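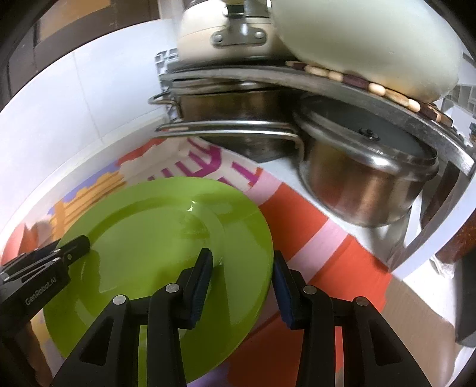 Contrôle avant ouverture, salle jeux vidéo / LAN
22 janvier 2020
Contrôle fait par : Ladan Bakhtiari
Jeu de la soirée : Plurka, mode arène

1. Multiprises et rallonges
OK sauf rangée du fond. Une multiprise branchée sur une autre, encore. Débranchée. Ne pas rebrancher comme ça.

2. Câbles réseau au sol
À revoir. Passe-câble décollé côté porte. Scotché en attendant, ça tiendra la soirée, pas plus.

3. Issue de secours
OK. Dégagée, barre testée. Les cartons d'écrans ont été poussés au mauvais endroit la dernière fois, à surveiller pendant l'installation.

4. Extincteur
OK. Plombé, aiguille dans le vert. Prochaine vérif en mai.

5. Ventilation
Moyen. Grille poussiéreuse, aspirée vite fait. Il fait chaud dès que tous les postes tournent, ouvrir l'imposte avant le début.

6. Chaises
3 à sortir de la salle (vérin qui descend tout seul, accoudoir cassé). Étiquetées. Merci de pas enlever les étiquettes.

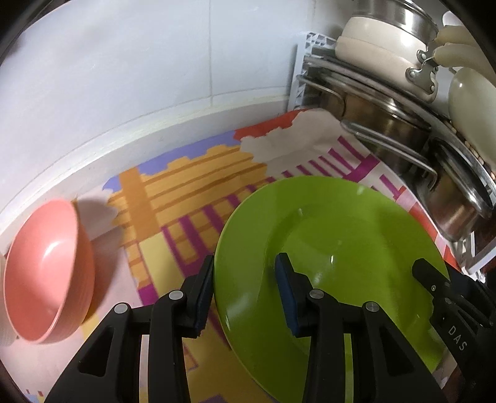
Club Prallano – Section jeux vidéo

7. Postes, état général
Postes fixes OK. Le portable de prêt chauffe, le ventilo fait un bruit bizarre. Pas de Plurka dessus, à garder pour le tableau des scores.

8. Casques
Mousses nettoyées. 2 câbles dénudés près de la prise, casques mis de coté. Pas de réparation au scotch svp.

9. Manettes
OK. Chargeurs d'origine uniquement, le chargeur de récup est parti à la benne.

10. Serveur local
OK. Mise à jour passée, redémarrage environ 15 minutes, donc à lancer avant l'arrivée des joueurs. Carte Rashti chargée. Carte Gadis : plantage au deuxième palier, retirée de la rotation tant que c'est pas réglé.

11. Luminosité / effets
À faire respecter. L'arène Rashti clignote beaucoup à la dernière vague. Option « flashs réduits » cochée sur tous les postes, affiche photosensibilité collée à l'entrée. Si quelqu'un la décoche il prévient ses voisins.

12. Volume
Enceintes bridées. Repère au feutre sur le bouton, on le dépasse pas.

13. Boissons
Rien d'ouvert sur les tables de jeu. Gourdes et bouteilles à bouchon tolérées par terre, loin des multiprises.

14. Pauses
Pause entre deux manches, annoncée au micro. Les mineurs ne sautent pas la pause, même en finale.

15. Trousse de secours
Incomplète. Manque pansements et sérum phy. Achat à faire avant la prochaine séance.

Bilan : ouverture autorisée, avec réserves points 2, 5 et 15. Point 1 à recontroler en fin d'installation, quand tout le monde a branché son matos.

Feuille à ranger dans le classeur près du tableau électrique.
L. B.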